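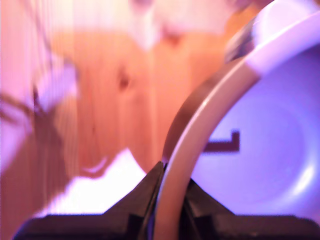 Coltutton Café Terms
Data card, version 2
Released 30/04/2021

Summary

Coltutton Café Terms is a word list of 3000 entries taken from printed café and tea room menus. Each entry pairs a menu term as printed with a plain spelling, a category and a short gloss. It was compiled for spelling checks and search on menu archives.

Contents

terms.csv — the main table, one row per term
sources.csv — one row per menu, with town and decade
changes.txt — edits between versions

Fields in terms.csv

term: the wording as printed, including accents and capitals
plain: lower case, accents removed
category: one of 6 values (hot drink, cold drink, cake, savoury, extra, other)
gloss: up to 20 words in English
source_id: key into sources.csv

Files are UTF-8 with commas as separators. Fields that contain a comma are quoted. Empty glosses are left blank and should not be read as zero or "none".

Sources

Menus come from two collections, Dallau and Leclerc. The Dallau menus were typed by hand. The Leclerc menus were scanned, read with the Vurent text tool and then corrected against the paper copy. Prices were not kept.

Known problems

"Flat white" and "flat-white" are separate rows with the same plain value. Joining on plain will give duplicates.

Tea names are split unevenly. Blends sold under a house name are in "other" unless the menu says what is in them.

French terms from Leclerc keep their printed gender and number, so "crème" and "crèmes" both appear. Some accents were missing on the menus themselves and have not been restored.

Decade is a guess for undated menus — see the date_sure column in sources.csv.

Changes from version 1

Category "biscuit" merged into "cake". Trailing spaces removed from term. Broken source_id values in the Leclerc rows repaired.

Next version

Planned for July. Column order will stay the same.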